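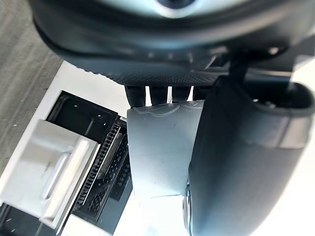 Pui-shan asked after last week's lab why we bother with a hand that has this many fingers when two flat jaws and a bit of foam would hold a plastic sheet just fine. Fair question, and I gave a lazy answer, so I'm putting a better one in the notes for week 4.

A thin sheet is a rotten thing to grip. It bends, it slides, and if you squeeze it at one spot the rest swings like a door. With a row of rubbery segments on one side and one big finger on the other, you get a long line of contact along the top edge, so the sheet has less room to twist. Two flat jaws can do that too if they're wide enough – but then try picking up a pen with them!

What we're comparing this week:

Hand A, the multi-finger one with the wrist camera
Hand B, the Skilside two-jaw with foam pads
Both go on the same arm with the same controller settings. Please don't touch the speed. (Chun-yin, I'm looking at you.)

Each group does 70 lifts per hand. Grab the sheet near the top, lift, hold for 10 seconds, let go. Write down every slip, even the tiny ones, and say which way it went. Last February's class only wrote "slipped" and we couldn't do a thing with it.

A word on the wrist camera. I love it, but it sits so close that the hand blocks a lot of what you want to see. The big finger covers one side of the sheet, and you're left guessing what goes on behind it. So use the side camera as well and save both videos under the same run number. The Pan recorder keeps up to 500 clips before it starts writing over old ones, so copy yours off before you leave.

Bastien wants to try a third grip with the sheet held by one corner. Go for it, but do it after the main runs and keep those numbers on their own page.

Reading for next time: the Drirkbridge handout, page 74, the part on contact area. Skip the math if it scares you, we'll do it together on the board.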